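Print this page | E-mail this page

Open day at the Odstead laundry rooms

The bus to Odstead leaves from stop 4 and not, as the leaflet has it, from outside the library, so I arrived at the open day late and already in need of a sit down. Gwilym Rosser met us in the entrance and gave us each a badge. Mine said Ffion Eynon. Ffion Eynon, it emerged over coffee, had mine, and we agreed to leave things as they were.

The place trains people for hotel and care home laundries, and once a year it lets in the general public, by which I mean people who have opinions on fabric softener. We began in the sorting room, where Gwilym explained the bag system. Every bag that comes in gets a number, and the one he held up was 2522. A man at the front asked what happens to odd socks. They go in a drawer. We were shown the drawer. It was easily the most popular part of the morning and we had to be moved along.

Next came stains, with two members of staff and a trolley of things to spill. I learned that I have been wrong about red wine for my entire adult life, and that gravy is worse than anyone admits. The talk was good but the room was small, and those of us at the back mostly learned about the coats of those in front. Lunch was sandwiches and a choice of two soups, both of which were leek.

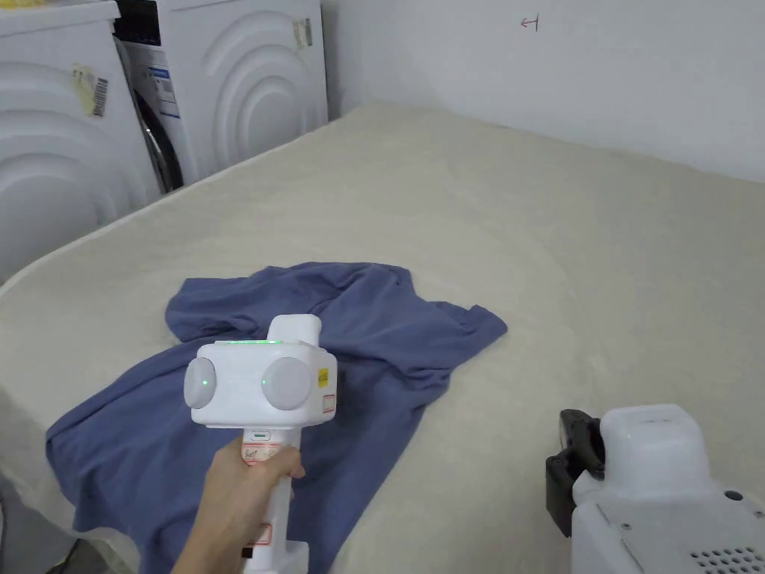

Folding was what I had come for, having been told at home that I do it like someone hiding evidence. Gwilym's view is that most of us go wrong before the first fold, by starting on a garment that hasn't been laid out. The blue T-shirt on the big beige surface near the washing machines made his case for him, creased all over, bunched up in the middle and with a bit of it hanging over the side. Shoulders first, he says, then smooth down to the hem, and only then think about sleeves. He did one of his own in the time it took me to find my glasses. My attempt came out as a sort of parcel. He looked at it for a while and said it would go in a drawer.

There is a small shop by the exit selling Jillenon soap flakes and a wooden peg bag holder made in Nillow, which I bought and can't now account for. Tea was extra. The toilets are across the yard and the key is kept on a rolling pin.

The next open day is in September. Booking is through the Wogan office, open Wednesday mornings only, and they would like you to say in advance if you want soup.

Last updated: Wednesday

Print this page | E-mail this page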